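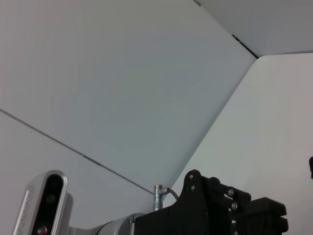 An enclosure is the least interesting part of a home robot cell, and for that reason it's usually the last thing built and the first thing regretted. I built mine late. For two months Mivholm, the shared workshop where I rent a bay, let me run the arm in the open with whatever happened to be behind it: shelving, a bike, a window facing west. The vision results changed with the hour. Plain pale gray panels ended that, and I now hold that they should be bought before the gripper. They don't have to fit perfectly. Where three of them meet there is a narrow dark gap, and I have left it alone, as I have the thin seam line between the two panels on the left. A depth camera mounted at the wrist loses nothing to a gap that stays put. It loses a great deal to a curtain that moves.

The objection I hear most often comes from Zlatko Perić, who has the next bay. He argues that a robot trained against blank walls learns blank walls, and that a cell which hides the mess of a workshop hides the problem. He is right about training and wrong about debugging. When a grasp fails I want as few candidate causes as possible. Clutter can be added back later, one item at a time, and logged. It can't be subtracted from a recording.

There is a real cost. Flat, featureless surfaces are poor targets for stereo depth, and a large pale panel can come back as noise or as nothing. My answer is to fit the wall planes once, store them, and discard any depth point behind them. The script that does this is called Prundar. It is 70 lines long, and it has needed less attention than any other part of the build.

Diffuse lighting matters nearly as much as the panels. A single bright lamp puts a hard shadow under the fingers, and the shadow moves with the arm, so the segmentation treats it as part of the object. Even light from several directions removes most of that. It makes for dull pictures and usable masks.

Where I part company with most write-ups is in the choice of test object. Cubes and cups tell you whether the kinematics are right. They say very little about grasping, given that a cube presents the same shape on every approach. Dark fabric with a ribbed or mesh texture, a leather-like tab and a bit of metal hardware is a far better use of an evening. The cloth folds, the tab curls, and the black material against a black finger leaves the segmentation with almost no contrast to work from.

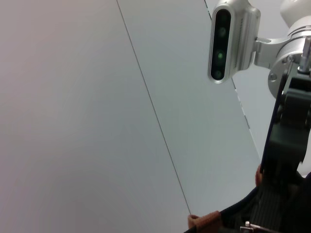 What I would do differently

I would mount the camera bracket first and route the cables second. I did it in the other order and had to redo the routing in December.

I would also stop reporting a single success rate. Špela Kelmendi keeps separate tallies for contact, closure and lift on her own arm, and her numbers are more useful than mine for deciding what to fix next. A grasp that closes on the wrong fold and a grasp that never reaches the cloth are different faults, and averaging them hides both.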